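3. The Open Day Demonstration

3.1 Setting and visitors

The demonstration described in this section was held in June at the Histdale laboratory, as part of an annual open day for employers, teachers and members of the public. It was organized by Seema Pant together with staff from Preson, a regional repair and recycling firm that had asked whether small mixed goods could be sorted by a general-purpose robot cell. Over the course of the day 605 visitors signed in at the front desk. Of these, 70 agreed to complete the short questionnaire discussed in Section 4.

Visitors entered in small groups and stood behind a low barrier facing the cell. A member of the project team introduced the task, after which the group was free to watch for as long as it wished. Printed notes were available in two reading levels. Most groups stayed longer than the schedule allowed, and the afternoon session was extended until 5:30 p.m. to make room for those still waiting.

3.2 Materials

Items were chosen for their familiarity. The organizers wanted objects that a visitor would recognize at once and would have handled at home, and they preferred things that bend, tangle or reflect light, as these are common in the bins that Preson receives. Watches and loose straps met both conditions. Hand tools, a toolbox and a white tray were also used. Figure 3 shows the materials from the position of the gripper.
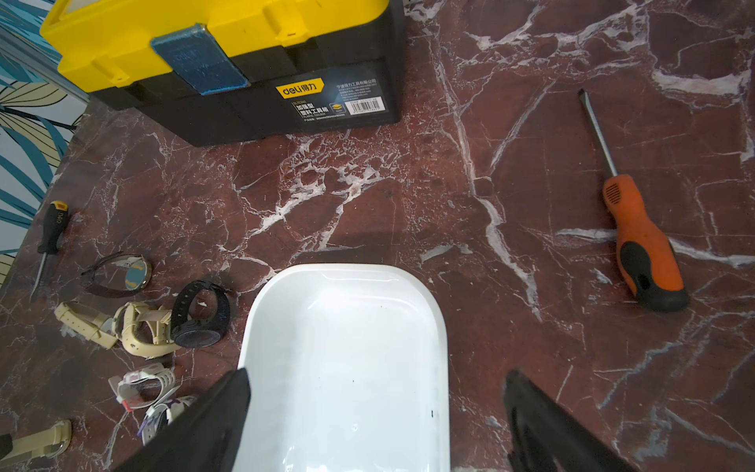 Proceedings of the Onu Workshop on Public Robotics, Vol. 2, p. 70

Figure 3. Watches, straps and tools on the work surface, with the white tray between the gripper fingers.

The work surface has a dark marble pattern with strong white veins. A plain mat had been considered during planning. The team kept the patterned surface in order to show visitors that the cell was not limited to a clean background, and several teachers later commented on this choice in their written remarks.

3.3 The wiring task

A second set of materials was prepared for visitors with a technical background. It consisted of wire harnesses with small connectors, together with a coiled red cable, presented in the same type of tray. The Ternix training center, which sends apprentices to the open day each year, had requested a task closer to the work its students would meet in their first jobs.

Two arms were mounted on the front rail of the cell for this task, one at each side of the tray. Presenters were asked to draw attention to the division of work between the arms and to avoid comparing their speed with that of a trained person.

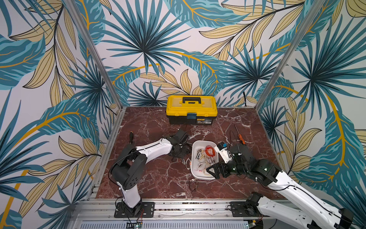
Questions from the apprentices differed in kind from those of the general public. They asked how a grip point is chosen on a part that has no fixed shape, and what an operator should do when two connectors catch on each other. General visitors more often asked about safety and about jobs. The presenters had received written guidance on both subjects, but they were free to answer in their own words.

3.4 Close work with straps

The watch straps drew the longest discussions. A curved strap offers few flat areas to hold, and a metal bracelet reflects light in a way that can make its edges hard to find. Presenters used wrist-camera views to explain these points, including one in which a printed white strap curves over a silver watch beside the gripper fingers. Children in particular wished to know whether the robot could tell one watch from another, and the notes were later revised to cover this question.

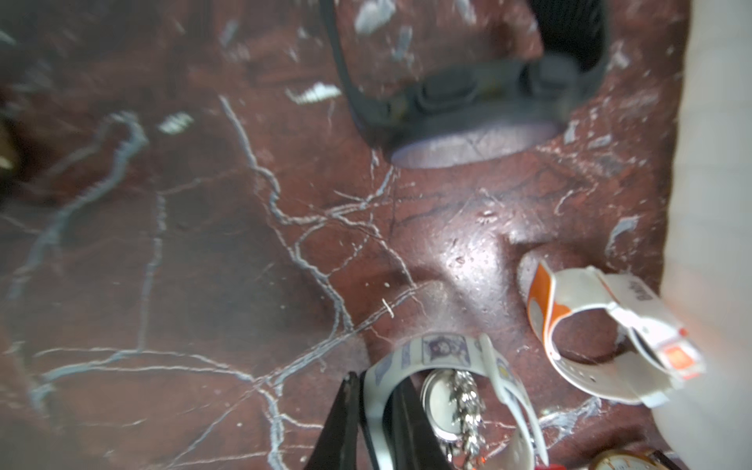 4. Visitor Responses

The questionnaire contained both rating items and open questions. Responses were read separately by two members of the team, who then met to settle differences in coding. Remarks on the presenters were set aside and are not considered in the present paper.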